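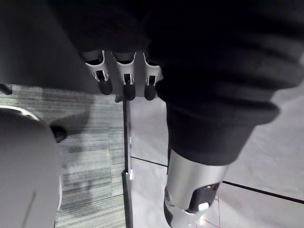 Mão de três dedos com capa têxtil canelada escura. Foto: Standum

Standum lança capa têxtil para antebraços robóticos

Quarta-feira, 12 de fevereiro de 2025 – A Standum anuncia a disponibilidade comercial da Skurnum, capa de malha canelada destinada a antebraços robóticos usados em laboratórios, oficinas e serviços de assistência. O produto é fornecido em 2 tamanhos e dispensa ferramentas na colocação.

A malha acompanha o movimento do braço e pode ser recolhida em dobras junto ao punho, deixando os dedos livres para a preensão. A capa é lavável a 30 graus e vendida à unidade, com o código de encomenda 451.

Segundo Dzintra Adomaitis, diretora de produto da Standum, o desenvolvimento partiu de pedidos de clientes que operam braços robóticos em espaços partilhados. "Pediam-nos uma proteção que o próprio operador pudesse vestir e retirar entre turnos", afirma.

A série inicial é de 600 unidades. A distribuição fica a cargo da Ololham, que aceita encomendas a partir de hoje – as entregas têm início em junho. As instituições interessadas em avaliar a capa antes da compra podem solicitar uma amostra por intermédio do distribuidor.

Contacto para a imprensa: Yao-tsung Mok, Gabinete de Comunicação da Standum.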